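Unit 4: Looking at a Gripper Kit Before You Buy
Course notes, P. Montoya

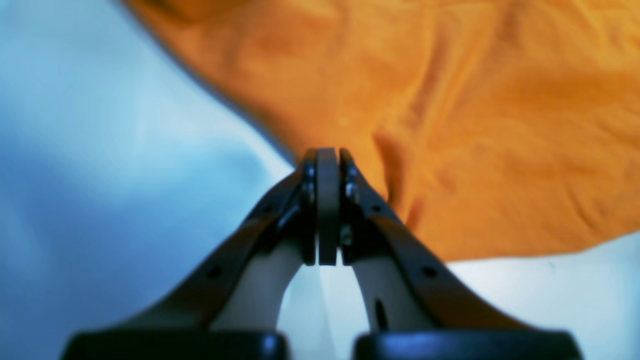

The kit for this unit is the Onwood two-finger gripper, sold by Telotel for 800 dollars with the wrist camera and mount. Read the data sheet before the lab.

What you pay for
Gripper body, 2 fingers, cable, camera bracket. Spare pads are extra, at 50 dollars a pair. The control software, Pleltimis, comes with a one-year license.

Cloth handling
The seller lists fabric as a supported load. Cloth folds under the fingertips, so the grip point is hard to predict. Check how much of the fingertip the wrist camera sees with the fingers closed. Page 109 of the manual covers grip force for soft items. Start at the lowest setting.

For your review
Write one page on whether a small laundry should buy this kit. Include the cost of pads for a year and the license renewal. Hand it in before the August break.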